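Kit review: Clastex two-finger gripper set

Clastex has released a revised finger set for handling soft goods, sold as a retrofit for the Chien wrist mount. Urcombe took delivery of one in November and has now logged over 1,000 picks with it, mostly garments and heavier household cloth.

The set costs £447 without the wrist camera. Fitting needs two hex keys and a recalibration of the closing force – the default of 70 per cent is too high for knits and should be lowered before first use. The Clesteo driver reads the new fingers without changes, although the jaw width has to be entered by hand.

Dark fabric on white tile, from the wrist camera: 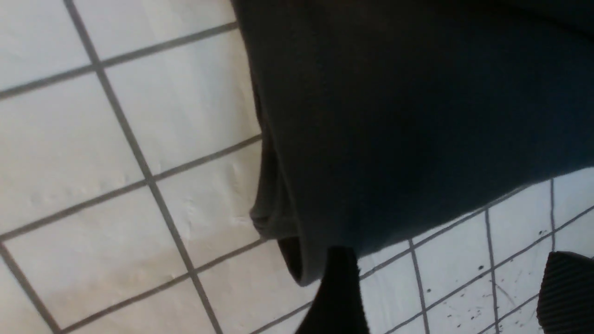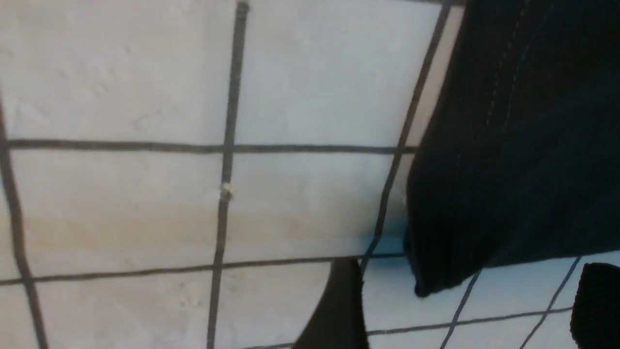

Thin cotton remains the weak point. The fingers tend to take two layers where one is wanted, and the supplied software has no check for it. Clastex says a patch is planned but gives no date. Spare pads are sold in pairs and ship separately from the main kit, so order them together if downtime matters. The full pick log is available to members on request.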